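Notes on a Single Shelf: Reordering the Block Collection at Home

1/2/19

The household has undertaken a review of its toy storage every winter for several years, and this page has usually carried a short account of the results. The present entry concerns the building blocks. Readers who came for the October series on kitchen drawers will find the remaining part of it later in the month.

At the time of the last review the blocks were kept in a single deep bin at the bottom of the hall closet. The arrangement was easy to maintain and difficult to use. Small pieces sank, long pieces came to rest on top, and any child who wanted a particular size had to empty the bin onto the floor. Putting everything back took longer than the building had. It was accordingly decided that the bin would be retired and that the collection would be moved to the low shelf in the back bedroom, sorted first by color and then by length.

The collection comes from three sources. The oldest part is a Prellness set, acquired secondhand, which had lost its box before it reached this address. The second is a Fekik starter set, given as a birthday present and still nearly complete. The third is a bag of mixed pieces bought at the Cifuentes church sale, priced as one lot and never properly examined until now. A full count was made for the first time and came to 200 pieces, of which 91 belong to the Prellness set. That figure was higher than expected. It had been assumed that a good part of the set was lost in the move from Girkitau.

Sorting by color proved to be the slower half of the work. The blues and greens caused no trouble. The reds did. Between the brightest red and the palest pink there is a long run of shades, and the same block may be placed in one group in the morning and in another after dark, when the ceiling lamp is on. It was finally agreed that anything in the range of brick, salmon or rose would be treated as one family and stored together. The decision has been criticized within the household, but it stands.

Close up, the difficulty with these shades is plain enough.

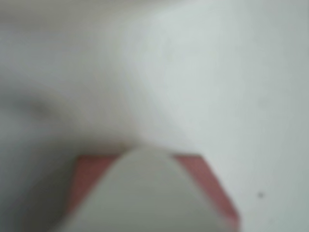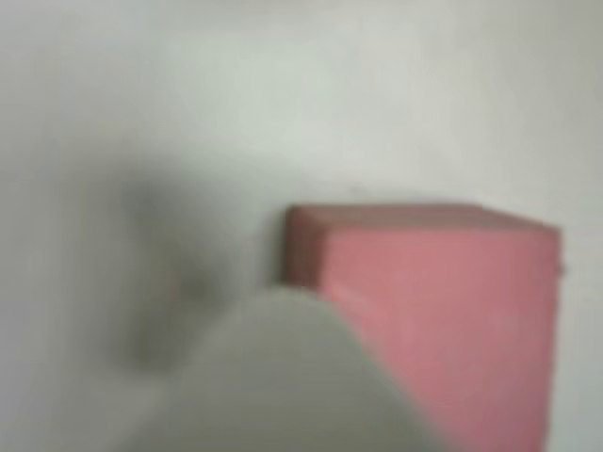
Length was a simpler matter. The longest pieces went to the back of the shelf, lying flat, and the shorter ones were placed in front of them in open trays. The trays are shallow, and this was deliberate. A deep tray is a small bin, and the purpose of the exercise was to be rid of the bin. Each tray holds one color family and no more than two lengths. There are 16 trays in all, which fills the shelf from end to end and leaves no space for the train track. The train track has been moved to the closet for the time being.

Cleaning was carried out before anything was put away. The blocks were wiped with a cloth wrung out in warm water and a little dish soap, then dried at once with a second cloth and left on towels overnight. Soaking is not recommended for painted pieces. Two of the church sale blocks were soaked by mistake and their paint has lifted at the corners – they have been kept, but in a separate tray. Sanding was considered for several rough edges and in the end was done on only one piece, with fine paper, by hand.

Some consideration was also given to labels. Printed labels were tried on the first four trays and were removed within the week. The younger child cannot read them and the older child does not need them. A dab of matching paint on the front of each tray was found to be sufficient. The paint came from sample pots already in the basement, so there was no added cost. The dab on the salmon tray is closer to orange than was intended and will be done again when the weather permits the window to be open.

The rules for use are brief. Two trays may be taken down at a time. They are to be returned before a third is requested. Finished buildings may remain on the rug until the following evening, after which they are taken apart by whoever built them. An exception was granted over the holidays for a long bridge, which stayed up for five days and had to be stepped over on the way to the laundry.

Results so far are satisfactory. The floor is clear by dinner on most days, and the smaller pieces are being used again, having spent the better part of two years at the bottom of the bin. The sorting by length has held up better than the sorting by color. The reds and the oranges have already begun to mix, and a correction will be made at the end of the month.

The next entry will deal with the puzzles, several of which are stored in boxes that do not belong to them. One is sold as a 2,000-piece puzzle and has not been opened since it was bought, and its place on the shelf is under discussion. Suggestions concerning flat storage for finished puzzles – boards, mats or otherwise – may be left in the comments and will be read.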